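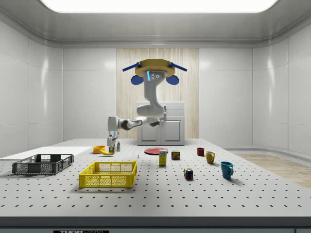
kmiyazaki66
Anyone else read the June contractor report? Harau has 2,334 guards on base contracts now. I had to read it twice!

priya_m
Yeah, but that lumps in cooks and drivers (my cousin drove for them).

kmiyazaki66
Nope, guards only, see page 15.
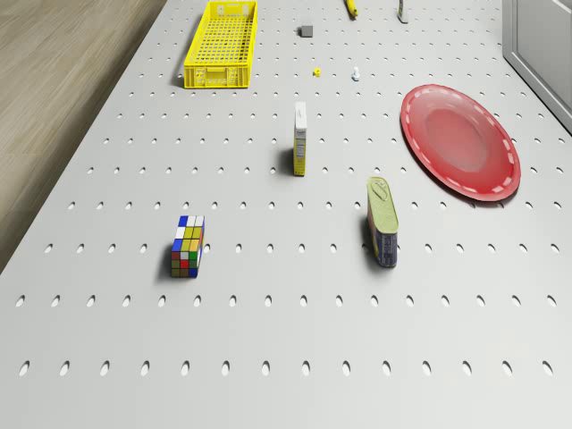 priya_m
Huh, my copy says "all personnel" on page 15. Are you on the old version?

yuto_k
Table 4 splits it out. I'm with Priya, the armed number is way lower.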